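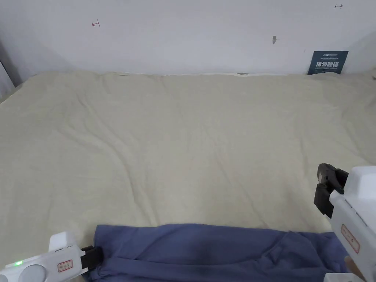

My aunt left me a boarding house and a parrot. The parrot died before I got the keys, so really it was just the boarding house.

It was in Broromska, which you won't have heard of unless you've missed a connection there. I took the night bus up in February with one bag and a jar of Stemutine, the chest rub my aunt swore by, because my mother said you couldn't walk into her house without some. I got in at 5 in the morning and stood on the step trying every key on the ring. The last one worked, of course.

There was a woman in the kitchen eating toast.

"You're the niece," she said. "I'm Imogen Marsden. I've got the room at the top and I'm paid up through spring, so don't get any ideas."

I didn't have any ideas! I'd been awake for 22 hours and all I wanted was some of that toast. She cut me a slice without asking and pushed the butter over, and I remember thinking, well, that's one person in town who likes me. (She didn't yet. She told me so later.)

The lawyer's letter had called it a going concern. What was going, as far as I could tell, was the roof. My aunt had kept a ledger in the drawer under the telephone, with every guest written down in green ink and a little note beside each one. "Sings." "Left a good umbrella." "Says he is a dentist." I sat on the stairs and read forty years of that before I even took my coat off.

And then, on a page all by itself, room seven. There were no guests listed for room seven, only one line. "Made up Thursday. Whitlock."

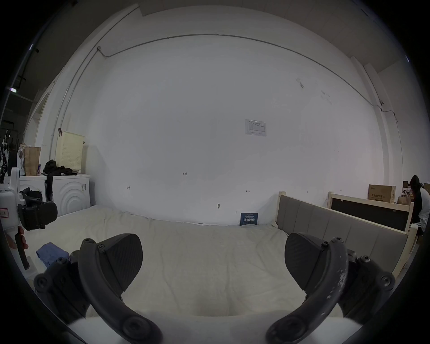
A bed made up and waiting, pale cover and all.

"Who's Whitlock?" I asked Imogen.

"Not who," she said. "Where. It's the next town over the hill. Your aunt had a fellow there."

Now, my aunt was the least romantic person I ever met. She gave me a stapler when I graduated. So I laughed, and Imogen let me, and then she got up and rinsed her plate and told me the rest with her back to me.

He drove the Jetard bus, the old line that used to run over the hill before the county road went in. Every Thursday he had a layover in Broromska, and every Thursday my aunt made up room seven in case the snow closed the pass and he couldn't get home. Clean sheets, the good blanket, a glass of water with a saucer on top to keep the dust out.

"And did it snow?" I said.

"It snowed plenty."

"So he stayed?"

"He slept on the bus," Imogen said. "Every single time. He didn't like to be a bother, and she didn't like to ask."

I didn't know what to say to that, so I went and looked at the roof.
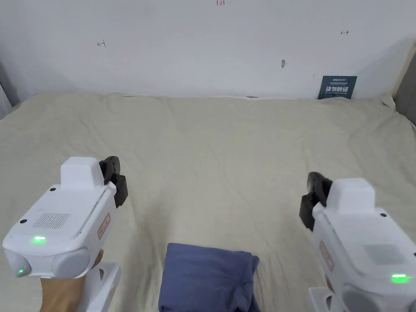 The thing is, I'd already half sold the place in my head. I'd spent the whole ride up spending the money – new car, better apartment, a couch that nobody else had ever sat on. I had the name of a man who bought old houses and turned them into parking. All I needed to do was call him, and the telephone was right there, sitting on top of the ledger.

I did pick it up. I even dialed most of it.

Then Imogen came through with an armful of sheets and dropped them on me like I was a chair. "It's Thursday," she said.

"He can't still be driving."

"He's not. The line shut down years ago. I've been doing the room since she got sick, and my back's not what it was."

So up we went. She took one side and I took the other, and she told me my corners were a disgrace, which they were. She smoothed her half with the flat of her hand and then came around and did mine too. I filled the glass. I couldn't find the right saucer and she sent me back down for it.

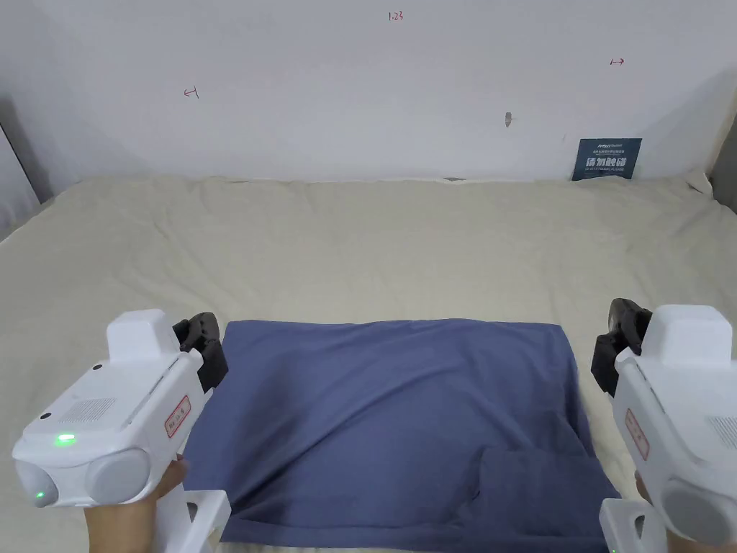

We'd gotten as far as the second pillow when somebody knocked downstairs. I'd like to tell you I was calm about it, but I went down those stairs two at a time in my socks.

He was old, and tall, and he had his hat in his hands. There was snow on his shoulders and a car behind him with its lights still on.

"I heard about her late," he said. "I only wanted to say I'm sorry. I won't come in, I don't want to be a bother."

I looked at the sky over the hill. It was coming down pretty good by then.

"Turn your lights off," I said. "You'll run the battery down."

He thought about it for so long that Imogen yelled from the landing to shut the door. Then he went back and turned them off.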